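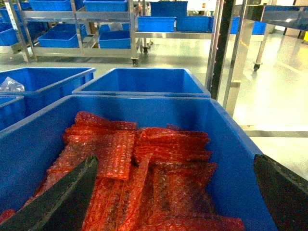 Vol. 2, No. 7

Home | Data cards | Notes | Contact

3 min read

# Grurkeck packing bench set

Data card for the stock and bench records kept at the Ferkstead packing room. Written by Babita Chaudhary. Last edited 6th May.

## What is in it

The set has 2,053 rows, one per item handled. Bubble-wrap bags and push buttons make up most of it. The rest is cartons and tape.

The bags are the reddish-orange kind, stored flat in blue plastic crates. Use `bag_red` for these. The older records say `pouch` in places and both mean the same thing. Clear plastic bags are logged as `bag_clear` and are not mixed in with the red ones. An empty crate still gets a row, with `content` set to `none`.

## Fields

- `item`: short name, lower case
- `holder`: crate, carton, shelf or bench
- `color`: one word
- `state`: flat, folded, crumpled, open, closed
- `note`: free text, 60 characters at most

`color` is the color of the item and never of the crate. We got this wrong in April and fixed it by hand, so a few rows may still say `blue` for a bag.

## Buttons

Mushroom-head push buttons are logged one at a time, even when they sit together on the bench. The cap color goes in `color`. The base is blue on both the yellow and the red one, and the base color goes in `note` if you want it at all. Collar is not recorded.

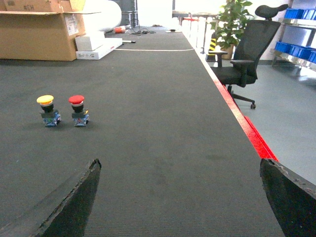 *Fig. 2. Yellow and red push buttons on the gray carpeted bench, cartons at the back.*

Handwriting on a carton goes in `note` as written, including the # sign. Do not copy anything from shipping labels.

## Known problems

- A pile of bags in one crate has one row per bag. Bags under the top layer were entered when the crate was emptied.
- `state` is blank for all rolls.
- Six rows have no `holder`. Leave them blank.

## Use

Free to use inside Ferkstead and Symonenko. Ask Babita before sending it anywhere else.

Related
- Stusine carton sizes
- Symonenko shelf list
- Grurkeck tape and label codes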